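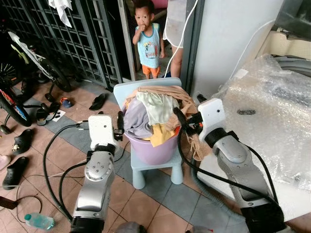

4. Sorting and loading

Print this page | E-mail this page
Shares: 9 | Comments: 2

This section covers everyday loading of the Kukenico front-loading washer. Read section 3 (Leveling and water supply) before the first wash.

4.1 Before you load

1. Empty all pockets. Coins and screws can damage the drum and block the pump filter.
2. Close zippers and hooks. Turn printed shirts inside out.
3. Sort by color first, then by fabric. Wash towels apart from dark knits.
4. Carry the load to the machine in a basin or basket. Set it on a low seat or stool if bending is hard for you.

Note: New dark clothes may lose color. Wash them separately the first two times.

4.2 Loading the drum

1. Open the door fully.
2. Put items in one at a time. Shake out sheets and duvet covers.
3. Leave a hand's width of space at the top of the drum.
4. Check that nothing is caught in the door seal, then push the door until it clicks.

CAUTION: Do not wash items that have been in contact with gasoline, solvent or cooking oil. Vapors can catch fire.

A bath towel weighs about 500 g dry. A single bath mat should be washed with two or three towels, or the drum may not balance for the spin.

4.3 Detergent

1. Pull out the drawer.
2. Pour liquid detergent into the left compartment, up to the 160 ml line at most.
3. Pour softener into the middle compartment. Do not go over the MAX mark.
4. Push the drawer in slowly.

Note: In soft water areas, use half the amount printed on the detergent bottle.

4.4 If the door will not lock

Open it, move any fabric away from the seal and close it again. If the display shows code 572, unplug the machine, wait 9 minutes and plug it back in. If the code returns, contact Nolurora Service and have the serial number ready. It is on the label inside the door.

Continue to section 5, Choosing a program.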